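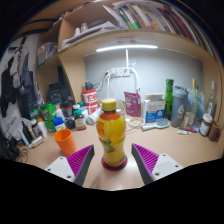 How do I find the gripper opening at each instant when all I have is the wrist video?

Fit a line between pixel distance and finger width at two known openings, then measure the distance between the two fingers in every image and read the width off the line. The steps are set out in full in this page.

Estimating gripper width from wrist video with Jistar
Written by Kavinda Sivakumar, checked by Sheyla Agudelo
Last revised Mar 11, 2024

Scope

This tutorial covers the width stage of the Jistar toolchain. Input is a rectified or raw wide-angle recording from a two-finger hand-held gripper. Output is one width value per image, written alongside the pose track. Pose estimation is handled by Olberg and has its own page. You need a finished Olberg run before starting, as the width stage takes its timestamps from there.

The method assumes that the fingers move symmetrically along one axis and that the camera is rigidly fixed to the gripper body. If either condition fails, the line fit in step 3 will still return numbers, and they will be wrong.

Step 1. Set the lens model

Open the session configuration and set lens to fisheye. Do not use the pinhole model with extra distortion terms. It fits well in the middle of the image and drifts towards the edge, where the fingers sit when fully open. Load the calibration file made for that lens. Calibration files are not interchangeable between units, even when the lenses come from the same batch.

Run the check command. It reprojects the calibration board and reports the mean error in pixels. Recalibrate if the value is above the limit in the configuration.

Step 2. Mask the finger region

The detector only needs the lower part of the image. Draw one polygon per finger, large enough to contain the finger at both ends of its travel. Keep the two polygons apart. If they overlap, the detector can assign both labels to the same finger when the gripper is nearly closed.

Coloured finger pads give a strong cue. Jistar converts the image to HSV and thresholds on hue first, then on saturation. Set the hue range from images with the gripper open, then check it on images with an object held, where the pads are partly shaded.

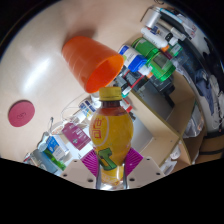
Objects with saturated labels are the usual cause of false detections. A red or orange surface between the pads can fall inside a hue range that has been set too wide, and the connected region then grows across the object and joins the two fingers. Narrow the range until the regions separate. If they will not separate, turn on the split option, which cuts the mask along the gripper's centre line before labelling.

Bright reflections lower saturation and leave holes in the mask. Fill these with the closing filter. A kernel of 9 pixels is enough for the default resolution. Larger kernels round off the inner edge of the pad, and the inner edge is the part being measured.

Step 3. Fit the width line

Record a short clip in which the gripper is closed fully, opened fully, and closed again. Hold each position for a moment. Then:

Run the fit command on the clip.
Enter the measured closed and open widths in millimetres when asked.
Inspect the plot. The residuals should show no bend.

A bend means that the distance is being taken in raw image space. Go back to step 1 and confirm that the points are undistorted before the distance is computed. This was the default behaviour in Jistar until February, and old configuration files still carry the setting.

Soft pads need one more correction. When they press on an object they give way, and the inner edges no longer show the true position of the rigid finger. For grasp detection this is harmless. For replay on an arm with a position-controlled gripper, measure from the rigid plates instead by setting reference to plate.

Step 4. Smooth and label contact

Apply the median filter with a window of 19 images. Shorter windows leave spikes from single missed detections, and longer ones delay the closing edge, which shifts the contact label.

Contact is marked when the width has stopped falling and is still above the closed value. The label says only that something is stopping the fingers. It does not identify the object. If your policy needs the object class, run Grasier on the same images and join the results by timestamp.

Objects that narrow towards the base can be gripped at several heights, each with a different final width. Do not set a fixed contact width per object. 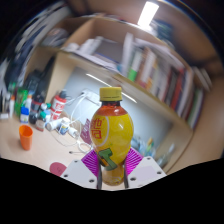 Step 5. Export and check

Run the export command with the Llanos target. Each episode is written as one file holding poses, widths and contact labels. Our reference session has 3,776 images, and the log should show the same number of width values as poses. A shorter width array means that images were dropped by the mask stage. Look for the first gap in the log and review the polygons at that time.

Set the shard size to 3,000 images if the loader runs out of memory. Episodes are not split across shards unless allow_split is on.

Known problems

The fit command exits without a message if the closed width is entered as zero. Enter the pad gap as measured.

Hue ranges that cross the wrap point have to be entered as two ranges, low part first.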